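Notes for the February talk, wood floors and how they move. Slot is 40 minutes with questions. Water on the lectern, clicker in left pocket.

## Opening

Say hello, thank Sendach for the hall. Ask who has a floor that creaks in winter. Wait for the hands.

Tonight is about moisture in timber floors: where it comes from, what it does, and what you can do before you pay someone. I won't cover laminate. If people ask, send them to the Stustis handout by the door.

## How wood takes up water

Wood gives off and takes in moisture until it matches the air in the room. In a heated house in winter the boards shrink. By late summer they have swollen again. Nearly all of that happens across the width of a board. Length hardly changes.

Explain flat-sawn and quarter-sawn. Use the offcuts, pass them round, get them back. Flat-sawn boards show the wide, wandering figure that people like, and they move more. Quarter-sawn show straight lines and move less.

Knots: small sound ones are fine in a floor. The grain bends round them, so a plane or scraper can tear there. Slow down on this slide, people at the back want to look at the figure in the pale maple and the little dark knot. 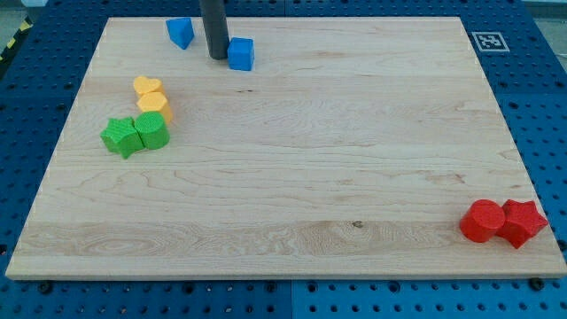

## The Mridha house

Semi-detached, suspended timber floor, oak boards in the front two rooms. The owners rang in spring about gaps you could post a coin through. They had been told to rip it all up.

- 6 air bricks along the front wall, most of them painted over or behind flower beds
- boards laid straight from the van, with no time in the room first
- radiators on full the week after

We cleared the vents, turned the heating down and left the floor alone for a season. Most gaps closed. We filled three with slips of matching oak. The bill came to £461, against a quote of several thousand for a new floor. Pause here, someone always asks who gave the quote. Don't say.

## Before you lay anything

1. Check the subfloor with a meter. Borrow one if you have to.
2. Stack the boards in the room with sticks between them. Packs open, heating at its normal level.
3. Leave a gap at every wall. The skirting covers it.
4. Take a reading from several boards, top and bottom of the stack.

Mention that the Punum survey had 646 replies and 73 of those people had left no gap at the walls. Don't read out the rest of the table.

## If they ask about sanding

Sand after the floor has settled. Cupped boards sanded flat too early will crown when they dry out. Draw this on the flip chart, edges high first, then middle high.

## Close

Questions until 8.45. Hall has to be locked at 9. Collect the offcuts and the borrowed meter, and leave the spare handouts on the table by the door.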